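Getting your packing bench ready for the Trestedo arm

If you've come over from hand sorting, welcome! I wrote these steps for our own returns crew, and I've tidied them up a little for the other branches. The arm takes over the reaching and lifting. You keep the judging – what's fit for resale, what goes back to the supplier – and you'll have more time for it than you used to.

Step 1. Rehearse the bench on screen before anybody moves a carton. Open Cenum, choose a white table and set out a good mix of shapes, tall and flat, smooth and spiky.
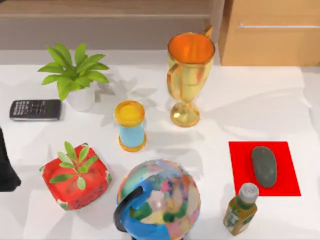 Leave a hand's width between neighbours for the first run. Kaiwen Yin likes to crowd things in from the start, and he's welcome to, but he has done this 600 times and you haven't.

Step 2. Turn the speed down to 15 per cent and run one pick at a time. Keep a finger near Pause and write down anything that makes you wince.

Step 3. Switch to the close view and check the lighting, shadows included. 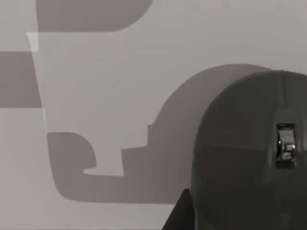
Save your layout under your own name, please, so the evening shift doesn't write over it.

Step 4. Talk it over with your shift partner. Zsófia Antal keeps the new rota, and she'll swap you between bench and screen every two hours if your wrists or eyes are getting tired.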